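Drosgate grip-release fault
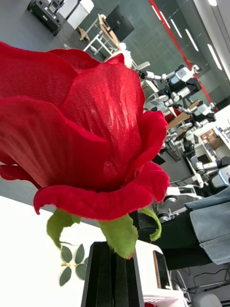
The Drosgate grip-release fault was a recurring failure in the handling of artificial flowers by dual-arm robots at the Clorby workshop. In the fault, a gripper that had been commanded to open after placing a stem in its holder remained partly closed while the control software recorded it as fully open. The arm then withdrew with the stem still held, pulling over the holder or dragging it across the table. The fault takes its name from Drosgate, the motion control software in which it was first identified. It caused no injuries, but it led to a suspension of shared work between people and robots at the site and to changes in the way gripper state is confirmed before an arm moves.

Background

The Clorby workshop was set up to study the handling of light, flexible objects. Artificial flowers were chosen early in the program. A fabric rose bends under small forces, its petals hide the stem from many viewing angles, and its parts can catch on one another or on the fingers of a gripper. The basic task required a robot to pick up a single flower, bring the stem over a narrow upright holder, lower it into the opening, release it, and retreat along a clear path.

The grippers were supplied by Derkix and had two parallel fingers with soft pads. Each gripper carried a small camera near the wrist. Motion was planned and supervised by Drosgate, which received a finger position reading from the gripper and used it to decide when the next step could begin. Operators often worked at the same tables as the robots, straightening flowers and returning fallen pieces between trials.

Discovery

The fault was first noted in October, during a series of 34 placement trials. In 8 of these, the holder was tipped or moved as the arm withdrew. Operators at first attributed the events to poor alignment of the stem, and the holder was moved closer to the center of the table. The events continued.

In one trial, the arm lifted a flower and its holder together and carried both toward the position where the operator was waiting to reset the task. The holder came loose during the movement and fell on the table. The operator pressed the emergency stop and was not struck. Work on the task was halted at all stations the same afternoon, and the matter was referred to Lynch, the firm responsible for safety review at the site.

Cause

Lynch found that two separate weaknesses had combined to produce the fault.

The first was mechanical. Fibers shed from the cut edges of fabric petals had collected between the finger pads and the guide rail of the Derkix gripper. The buildup increased friction near the end of the opening stroke. The motor continued to turn for a short distance after the fingers had stopped, taking up slack in the drive.

The second was in the software. The gripper reported the position of its motor, and Drosgate treated this value as the position of the fingers. When the motor reached the open position, the release step was marked complete and the arm was permitted to withdraw. No independent check was made of whether the object had been let go. A timeout intended to catch slow openings did not apply, as the motor had reached its target on schedule.

The review also noted that the fault was difficult to see from the operator's position. The fingers opened far enough to appear released, while one pad kept light contact with the stem. Sepals and lower petals could cover the point of contact. Images from the wrist camera had been stored but were not used by the control software during release.

Safety findings

The arms were running at reduced speed, and the force limit for contact with a person was set correctly. The review concluded that a direct collision at this speed was unlikely to cause serious harm. Its main concern was the uncontrolled movement of an object outside the planned path. Drosgate calculated clearances for an empty gripper after release, so a retained stem or holder extended into space that the software considered free. The same error with a heavier or sharper object would have carried a greater risk.

The review further found that earlier events had been entered in the trial log as task failures and had not been reported as safety events. The log form in use offered no separate entry for an object moved without command.

Corrective measures

Derkix issued a revised finger assembly with a covered guide rail and a sensor that reads finger position directly. Existing grippers were to be cleaned after every 30 trials with fabric objects until the new parts had been fitted.

Drosgate was changed so that release is followed by a short pause and a slow retreat of 2 centimeters. During this movement, the wrist camera is used to check that the object has stayed in place. If the check fails or gives no clear result, the arm stops and requires an operator to acknowledge the fault. Clearances are now calculated as if the object were still held until the check has passed.

Procedures at Clorby were also amended. Operators must keep their hands and forearms outside the marked working area while an arm is in motion, and may reach toward a holder only after the station shows a hold signal. Any unplanned movement of an object is entered as a safety event, whether or not a person was nearby.

Later developments

Shared work resumed at Clorby in stages, beginning with stations that had received the revised finger assembly. The first software update produced a number of unnecessary stops, most of them caused by petals moving in the airflow from the room ventilation. A later update limited the camera check to the stem and the upper edge of the holder. Stations handling rigid objects kept the original release sequence for a time and were moved to the new one when their grippers were next serviced.

See also

Gripper state estimation
Protective stop
Slip detection
Speed and separation monitoring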